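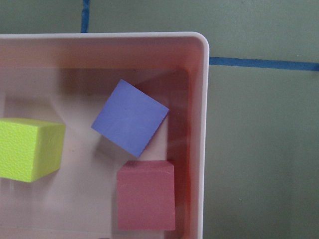
El cambio de esta quincena en el brazo del taller ha sido separar la estimación de posición de la estimación de giro. Hasta ahora el mismo bloque de código devolvía centro y ángulo a partir del contorno completo, y cualquier sombra que se colara en la máscara estropeaba las dos cosas a la vez. El caso malo es el de un cubo de espuma girado unos cuarenta y cinco grados, como el azul de la bandeja: el rectángulo mínimo salta de una solución a la equivalente y la muñeca da un cuarto de vuelta innecesario. El centro se calcula ahora sobre la cara superior y el ángulo se filtra aparte, tomando siempre la solución más próxima a la orientación actual de la pinza.

La segmentación sigue siendo por color, en HSV, con un umbral por pieza. La bandeja complica el asunto. El plástico es rosado y la pared interior recoge el color de lo que tenga cerca, de modo que junto a un cubo rosa aparece una franja rojiza que entra en el mismo rango de tono. Subir la saturación mínima quita la mayor parte. Lo que queda lo descarto por forma – una franja larga y estrecha no puede ser una cara de cubo. Adhiambo Sang propuso cambiar la bandeja por una gris y probablemente tenga razón, pero prefiero que el programa aguante esta.

Sobre la mecánica hay poco que contar. El brazo es el mismo que montamos en Viria en junio, con la controladora Busen y el firmware sin tocar. Los dedos de la pinza los rediseñé después de ver que los anteriores marcaban la espuma: menos fuerza de cierre y más superficie de contacto. La espuma perdona mucho error lateral, pero se comprime, y la lectura de apertura de la pinza deja de servir para saber si hay pieza. De momento uso la corriente del motor, filtrada con una media móvil de seis muestras. Con menos, el arranque del cierre da falsos positivos.
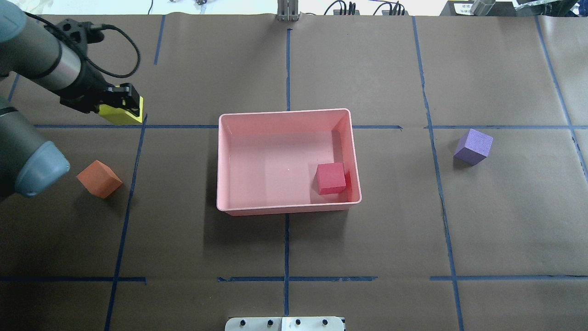 El brazo sobre la cuadrícula de cinta azul, con la bandeja en el centro.

La cuadrícula sirve para repartir las posiciones iniciales de los cubos. El programa sortea una celda, yo coloco la pieza a mano sin cuidar el ángulo y el brazo tiene que llevarla a la bandeja. La cinta no interviene en la calibración y la cámara no la busca; de hecho la máscara azul tuvo que aprender a ignorarla, con un filtro de área y otro de proporción entre lados. En los cruces de dos tiras todavía falla alguna vez, cuando la luz entra baja por la tarde y el tono se desplaza.

La transformación entre cámara y base la repetí entera. El procedimiento es el habitual: tablero impreso fijo, unas cuantas poses de muñeca bien distintas y resolución por mínimos cuadrados. El fallo que arrastraba era mío. Guardaba las poses en cuanto la controladora anunciaba fin de trayectoria, con el brazo todavía oscilando. Añadí una espera de 700 ms antes de cada captura y el residuo bajó lo suficiente para dejar de mirarlo. Salim Gachanja sugirió comprobar la velocidad articular en lugar de esperar un tiempo fijo. Es más correcto y lo haré cuando vuelva a tocar ese módulo.

El cable de la muñeca merece un párrafo. Es de tipo espiral y hace un bucle por encima del eslabón. En las celdas próximas a la base el planificador elegía a veces una configuración que lo retorcía contra la articulación. Lo resolví de la manera menos elegante, limitando el giro de la última articulación y penalizando los cambios de configuración del codo. Se pierde algo de alcance en las esquinas.

Resultados provisionales: 80 ciclos seguidos con la versión nueva, sin paradas de seguridad. Los errores que hubo fueron casi todos de agarre en piezas pegadas a la pared de la bandeja, donde el dedo exterior no cabe. El registro ocupa 3490 líneas y lo estoy pasando a un formato que pueda leer Vokuvum, el visor que escribió Wafula Kinyua, porque revisar eso en texto plano no tiene sentido.

Pendiente: una aproximación inclinada para las piezas junto al borde, la comprobación de velocidad antes de capturar y sujetar mejor el papel con el tablero de calibración, que se levanta por una esquina. El código está en la rama lema-muneca del repositorio del taller. La rama principal sigue con el estimador antiguo.

Publicado el 16 jul 2025

Imprimir esta entrada
Enviar por correo electrónico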